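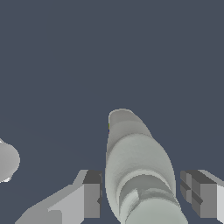
The ferry from Granino to Tatano takes 60 minutes and runs until October, with the last boat back on Thursday leaving at 5. The terminal dates from 1967 and has no shade, so I carry water. 

From the Tatano dock it is 131 steps up to the old town. The bus stop is at the top, next to the bakery.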